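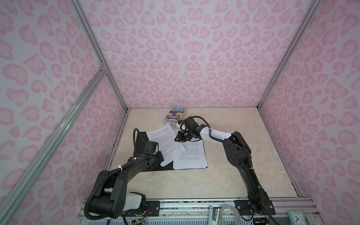 Talking Terrain With Fatemeh Esfahani

Caught Fatemeh Esfahani on a call Thursday night, right after she pushed the new build of Prutora. If you map for anything older than your phone you probably know the name. Terrain painter, exports to plain brush geometry, free. Over 600 people in the Discord now, most of them asking when the water tool is coming.

So, first thing. When is the water tool coming?

"Not soon," she says, and laughs. "I wrote it twice. Both times the shoreline came out like broken teeth. I'm not shipping that."

Fair enough. The new build is mostly fixes anyway — the crash on undo, the texture seams at chunk borders, a proper autosave. The autosave was overdue. She lost a whole valley in December and spent the next week writing it angry.

Prutora started as a helper script for her own map, Muriithi, a big outdoor co-op level she's been building on and off for 4 years. It still isn't out. She was placing cliffs by hand, one brush at a time, and got to the second ridge before she quit.

"I thought I'd take a weekend, make a little tool, go back to the map. And then people wanted the tool. Nobody had even seen the map."

Does that bug her?

"Sometimes. The map is what I wanted to make. But I open the editor to work on it and see a bug in Prutora and, well, there goes the evening."

She does have help these days. Iddrisu Quansah came on for the exporter, after sending her a bug report 23 pages long with diagrams. He also wrote Bovach, the little collision viewer a lot of us use, so he knows the format better then most. Between them they got export on a large map down from a coffee break to a few seconds.

"Iddrisu reads my code and goes quiet. Then I get a patch. I've learned to be scared of the quiet."

I asked about Hekico, the paid editor everyone compares it to. She's polite. Likes the brush feel, doesn't like the project files, which you can't open in anything else. Prutora saves to text and she says that's staying.

"If I get bored and disappear, you should still be able to open your hills. That's the one rule."

Plans? Two things before summer. Layer masks, which are nearly there, and a real manual to replace the pinned post. She's writing the manual herself and hates it. Screenshots go stale every time she moves a button so she's tryng to stop moving buttons.

And Muriithi?

Long pause. "The first half is playable. The second half is a very nice skybox."

She wants testers for it though. Ask in the mapping channel, bring a friend, it needs 2 players to get past the bridge. Download link for the new build is in the usual place. Back up your maps before you update — old saves convert on load and they don't convert back.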